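Section 3: Putting the Kirnis duvet and bed skirt on

OK, the frame is together and the mattress is on (if it isn't, go back to Section 2, and bring a helper for the mattress!). Now for the part I like best. I've dressed the Kirnis set on more beds than I can remember, and this is the order I've ended up with.

1. Lift the mattress off again. Sorry! The skirt sits on the base, under the mattress, and I've never found a way to sneak it in afterward without a lot of swearing.

2. Lay the skirt's flat panel on the base with the seam tape facing down. The side with the little Droltwood label goes at the foot.

3. Pull each corner snug, then tie the tapes to the slats. A bow is fine, you'll want it undone on laundry day.

4. Walk around and look at the hem. It should stop just above the floor all the way along. If it drags, fold the flat panel under a little on that side and tie again.

Caution: don't iron the skirt while it's on the bed. I scorched a Verschueren mattress that way and I still get mad when I think of it.

5. Mattress back on, fitted sheet on. Then the duvet: turn the cover inside out, grab the far corners of the insert through it, and shake the whole thing down over your arms.

6. Button the open end and put that end at the foot.

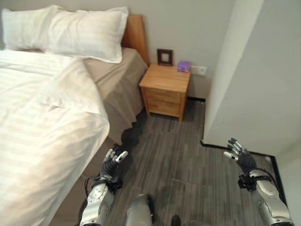 Duvet drape is mostly a matter of taste, and mine runs long. I like the cover to come well down over the side while still leaving the skirt showing underneath, so you get both layers. White over beige is the combination I keep going back to, with the faint stripes on the cover for a bit of texture, and two white pillows up against the headboard. Keep the pleats hanging loose and don't tuck the duvet in at the sides.

Note: if you bought the Lillis skirt, it's 3 inches shorter, so skip the fold in step 4.

7. Pillows go on last. Give each one a good shake from the short end before you set it down.

Washing instructions are in Section 4.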